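Lerno Fresh Greens Project
Progress report to the Tijani Fund, second period

This report covers the work from March until the end of July. We thank the Fund for the second payment, which we received in time for the spring sowing.

1. Growing

The kale and the spinach were sown in the two long beds behind the Trundness hall. The spinach grew well and we cut it three times. The kale was slower than we planned. In May there were flea beetles on the young leaves and we had to cover the beds with fine net, which was not in the first budget. We paid for it from the line for small tools.

We also tried red chard in one short bed. It is easy to grow, but families ask for it less, and for the next season we propose to give this place to parsley.

2. Recipe cards

We promised the Fund a set of 30 recipe cards for simple meals with leafy greens. All are now written and tested, and 300 sets were printed by Plesonik. The most popular card is the kale and white bean soup. The card for spinach pancakes was changed after testing, as the dough was too thin and did not turn well in the pan. The quantity of flour is corrected in the printed version.

3. Cooking evenings

The evenings are on Tuesday at 6 p.m. In the application we expected 50 participants in this period, and we had over 50. Most of them came more than one time. Some parents asked for an earlier hour, so that the children can also eat. We will try 4:30 p.m. from September.
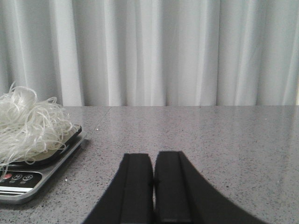
Curtain and speckled countertop.

4. Money

Spending on seeds and compost was lower than planned, and spending on printing was a little higher. The difference stays inside the limit that the agreement allows. The full table with receipts is sent separately.

5. Next period

We will sow winter lettuce and lamb's lettuce in the covered bed, and write a short leaflet about freezing greens. We ask the Fund to confirm if the leaflet can be paid from the remaining printing money. We need the answer before we order the paper.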